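3.2 Collection of demonstrations

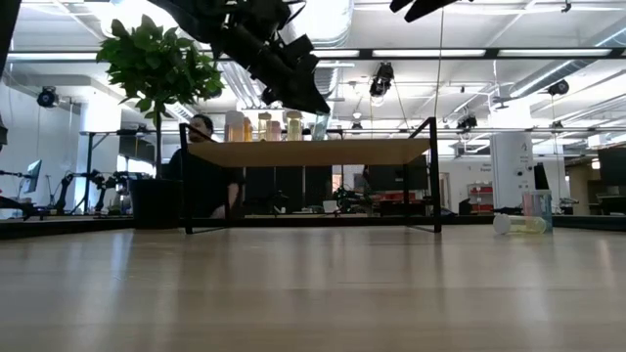 The shelving task was chosen as the second of the two manipulation tasks in the Vulby set. An operator moves translucent bottles and small containers between a tabletop and a low shelf standing on it, and the system records the movement of the arm together with the views of several cameras. Translucent objects were preferred to opaque ones for two reasons. They are common in kitchens and bathrooms, and their outlines change a great deal with the light behind them, so that a policy trained only on solid, brightly coloured blocks tends to place the fingers too far forward or too high.

All demonstrations were gathered at the Flaltard site in June. The workspace was kept in an open room in ordinary use, with desks, plants, monitors and other equipment in the background, and people were free to sit or walk behind the table while recording took place. Our earlier set, Nava, had been recorded against a plain curtain, and policies trained on it lost much of their accuracy as soon as the curtain was removed. No attempt was therefore made to hide or blur the background at training time.

Figure 3. The shelving task. Bottles and containers stand in a row on the low shelf, with the arm and gripper above; two further items are on the tabletop to the right, one lying on its side and one upright.

Each session followed the same written procedure. The operator set out the objects according to a printed layout card, returned the arm to its rest position and started the recording with a foot switch. One demonstration consisted of a single transfer: one object was grasped, lifted, moved and released. Objects could begin upright or on their side. Where an object began on its side, the operator was asked to turn it upright before release, and these cases were given a separate label. The operators were told to work at a comfortable speed and not to correct small errors of placement once the gripper had opened.

Layout cards were drawn at random from a pool of 384. Each card fixed the starting place of every object, the object to be moved and its target, but left the exact angle to the operator. The order of the objects along the shelf was varied between cards, as a pilot study had shown that the policy would otherwise learn to reach for a position and ignore the object standing there.

A total of 2,477 demonstrations were recorded. Of these, 404 were removed during review, leaving 2,073 for use. A demonstration was removed if a neighbouring object was knocked over, if any camera stream had a gap, or if the object moved did not match the card. Removal was decided by one reviewer and confirmed by a second – in cases of disagreement the demonstration was kept and marked as doubtful. Demonstrations with an awkward or slow grasp were not removed, provided that the object reached its target.

From the remaining demonstrations, 600 were set aside for testing before any model was trained. The split was made by layout card, so that no card appears in both parts. The training part was then used without further balancing, although upright starts are more frequent in it than starts on the side. The effect of this imbalance is examined in Section 5.1.

Annotation was carried out with the Onditz labelling tool. For every demonstration the annotators marked the moment of first contact, the moment of lift and the moment of release, and wrote one short instruction in plain English naming the object and its target. Colour words proved to be a source of difficulty. Annotators working from different camera views did not always agree on whether a container was yellow or amber, and both words were accepted in the final instructions. The labelling guide was prepared by Alois Mösli and is supplied with the data.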